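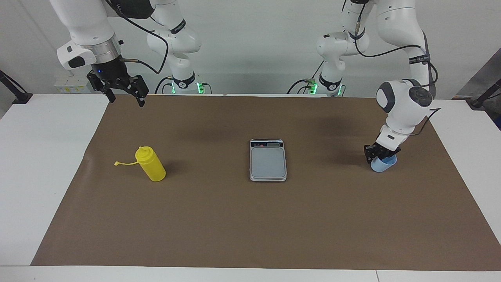
The scale, the blue cup, the yellow bottle.

The recipe came from an aunt in Clamden and called for "enough" mustard. Choo had ruined 4 dinners on enough. So on Friday the kitchen scale came out, and the cup, and the yellow bottle, and Choo announced that the family sauce would now be a matter of record.
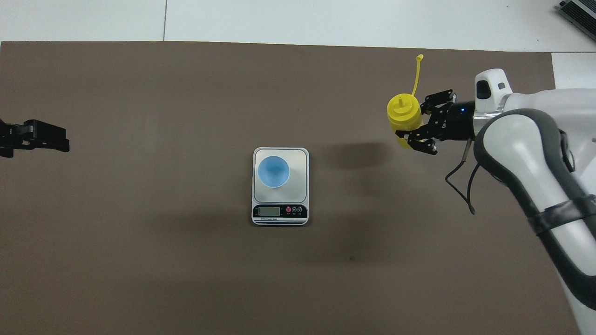

Ye-ji Son wanted to know whether the cup was being counted as mustard.

Choo said of course it wasn't, and went looking for the button that made things weigh nothing. There were three. The aunt, on the phone, asked what a gram was.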